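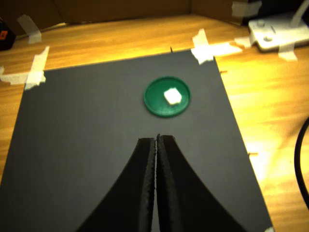 Lyle Kasprzak
My gray mat setup on the wood table is finally done and I love it!! Dark board, masking tape, total cost next to nothing. Small light-colored stuff shows up so well on it. I used to lose tiny parts in the grain of the tabletop all the time.

furkari242
Looks great, but masking tape? On a nice table? I'd go with rubber feet or a grippy liner. Tape lifts the finish if you leave it on over the summer.

Lyle Kasprzak
Mine's been down since April and no trouble so far. I go through over 100 feet of the stuff a year, haha.

Arlindo Macedo
With furkari on this one. Mine pulled up a strip of varnish and I was sanding until midnight. Love the green lid though, a lid with a rim makes such a good parts tray!
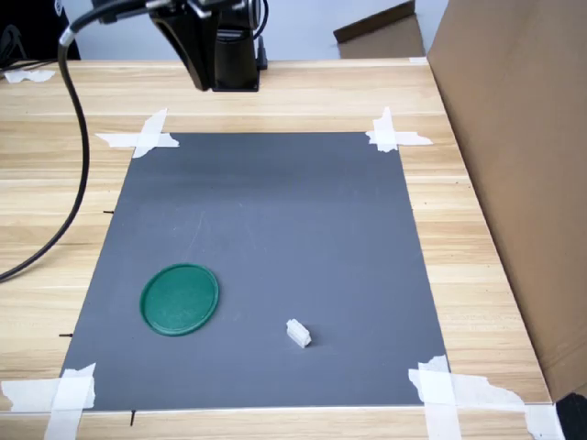

Mat taped at all four corners, green lid and little white block on top

hillthorpe_jo
Oh I like that! Tape all the way, it stays flat and you can move it whenever you want. Do the scuffs wipe off?

Lyle Kasprzak
Some do, with a damp rag. The long pale one I've given up on.

furkari242
Still say liner.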